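Chapter 7
Fingers, pads and the pinch

By the end of this chapter you should be able to

draw the linkage of a two-finger hand-held gripper and mark its fixed and moving pivots
predict how the angle of the fingertip changes as the jaw closes
choose a pad for smooth tableware and justify the choice with a pull test
set out a table for trials so that another builder could repeat them

You will need the drawings from Chapter 5 and the trigger assembly from Chapter 6. If your trigger still binds at the end of its travel, go back and fix it first. A sticky trigger looks very much like a bad pad when you come to test, and you can lose a whole weekend to it.

7.1 Where the build stands

The Bandgate gripper is the project that runs through Part Two of this book. It is held in one hand, it has two fingers, and it is worked by squeezing. There is no motor in it yet. The motor goes on in Chapter 11, and the same fingers will then be bolted to a small arm, so everything we learn about the fingers by hand carries over.

I built the first version in the shared workshop at Clostdale, on the bench beside the drill press, and the second at home on the dining table. Both were made inside a parts budget of $300 for the pair, with the printing done at members' rates. You can spend more. The places where it is worth spending more are the pivot pins and the pads, and both are dealt with below.

So far you have a handle, a trigger and a pushrod. Pulling the trigger moves the pushrod back 18 mm. Nothing is attached to the far end of it. In this chapter we add the linkage that turns that straight motion into a pinch, then the fingers, then the pads, and then we take it to the table and try to pick things up.

The reader who has been skipping ahead to the motor should know that most of the trouble in a home-built gripper is in the last few centimetres. A motor will close a bad jaw just as badly as your hand does, and with less warning.

7.2 Two kinds of object

Before cutting anything, decide what the gripper is for. A jaw that is good at everything is a long way beyond a hobby budget, and the trade-offs are easier to see with real things in front of you. We will use crockery and plastic tableware. It is cheap, every household has some, and it comes in shapes that punish a careless design.

Consider a bowl. Standing upright, it offers a rim at a convenient height. One finger goes inside, the other goes outside, and the wall is pinched between them. The wall slopes, so the two pads meet it at slightly different angles, and on a shallow bowl the slope is large enough to matter. Stack several bowls and the pinch has to span all the rims at once. The grip now depends on friction between one bowl and the next as well as friction at the pads, and the inner bowls can slide even when the outer ones are held firmly.

Now consider a plate lying on a tablecloth. There is hardly any height to work with. The fingers have to come down on either side of it, or one has to get under an edge, and the cloth moves. A square plate with rounded corners adds a choice of approach: across two straight sides, or at a corner, where the pads have less to bear on.

These two cases pull the design in different directions. The bowl wants a jaw that opens wide and closes with some give. The plate wants thin fingertips that stay close to parallel near the table. Keep both in mind when reading the drawings.
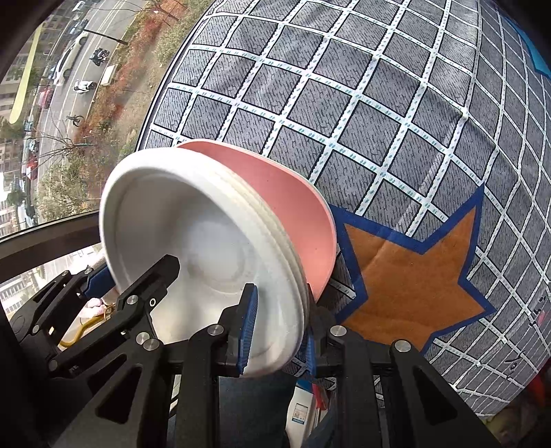 Bowl rims held between an inside finger and an outside finger.

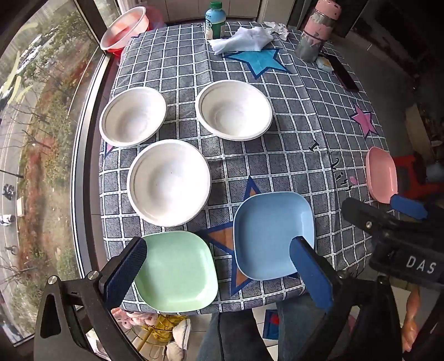
7.3 The linkage

There are two common ways to move a pair of fingers from one pushrod. In the first, each finger is a plain lever on a single pivot, like one half of a pair of tongs. It is simple and strong and it can be made in an evening. Its fault is that the fingertip rotates as it closes. Set it so the pads are parallel on a thin plate and they will be splayed on a stack of bowls, and the other way around.

In the second, each finger is carried on two links of equal length, forming a parallelogram. The fingertip then swings through an arc without rotating, and the pads stay parallel to each other at every opening. It takes more parts and more pins, and every pin adds a little play. The Bandgate uses this second arrangement with one change: the outer link is a wide triangular plate with a cutout in it. The extra width stops the finger from twisting sideways under load, and the cutout takes out material that was doing very little.

Draw the linkage at full size on paper before printing it. Mark the two fixed pivots on the body first. From these, swing the arcs of the two links with a compass and mark the moving pivots at three openings: closed, half open and fully open. Join the moving pivots at each position. If the three lines are parallel, your links are the same length and your pivots are in the right places. If they aren't, measure again. It is much quicker to rub out a pencil line than to wait for a reprint.

The fingertips do travel forward and back a little as they swing. On our drawing the tips are furthest forward at the middle of the stroke. When you come to pick up a plate from a flat surface with the gripper pointing straight down, this means the tips will dig into the cloth partway through closing unless you raise your hand slightly. Most people learn to do this within a few tries and stop noticing it. A machine won't, and we return to the problem in Chapter 12.

7.4 Pins

Use metal pins. The first Clostdale gripper had printed ones, and they wore oval well before the trials were finished. I replaced them with shouldered steel pins from the Grelline catalogue, part 2997, which fit a reamed hole and are held with a clip. Any shouldered pin of the right length will do, and a bolt with a plain shank is a fair substitute if you lock the nut so that it can't tighten as the joint turns.

Ream the holes by hand. A drill run through a printed hole tends to grab, and it leaves the bore rough. Fit one joint at a time and work it back and forth before going on to the next. Each should fall under its own weight when you tip the assembly and should not rattle when you shake it. With all the joints fitted, hold the body still and push one fingertip sideways with your thumb. Write down how far it moves. You will want that number later, when the pins have had some use.

7.5 Pads

The fingers themselves are hard and fairly slippery. The pad does the holding. A pad has three properties that you can change: how soft it is, how thick it is, and what pattern is moulded or cut into its face.

A soft pad spreads around the thing it grips, so more of it touches. On a curved rim that is a clear gain. A pad that is too soft will shear, and the object sags in the jaw even though nothing has slipped at the surface. Thickness behaves in much the same way. A ribbed face lets each rib bend a little by itself and follow an uneven edge, and it gives crumbs and water somewhere to go. On a perfectly clean, flat plate a smooth face may hold just as well, and you should test both before deciding.

Make your pads 20 mm wide to suit the finger drawings, and fix them with double-sided tape for now. Glue can wait until you have settled on a material. Do both fingers of the gripper at the same time and from the same sheet. Mixed pads make it hard to say what caused a result.

Activity 7A: a pull test at the table

Clamp the body of the gripper to the edge of a table with the fingers pointing outward. Close the jaw on the rim of a single bowl and hold the trigger with a rubber band, always the same band at the same number of turns. Tie a cord around the bowl, hook a luggage scale to the cord and pull steadily away from the jaw. Record the reading at which the bowl begins to move. Put a folded towel on the floor underneath.

Repeat the test with two bowls nested together, then with a flat plate held by its edge. Change the pads and do it all again. Keep the results in the table you ruled up in Chapter 3, one line to a pull, and include the pulls that went wrong. If a bowl slid out from between its neighbours while the pads stayed put, say so in the notes column and don't enter it as a pad failure.

Leave the taped pads on when you have finished. We will need them as they are for the first exercise in 7.6, where the gripper comes off the clamp and goes back in the hand.

L. Symonenko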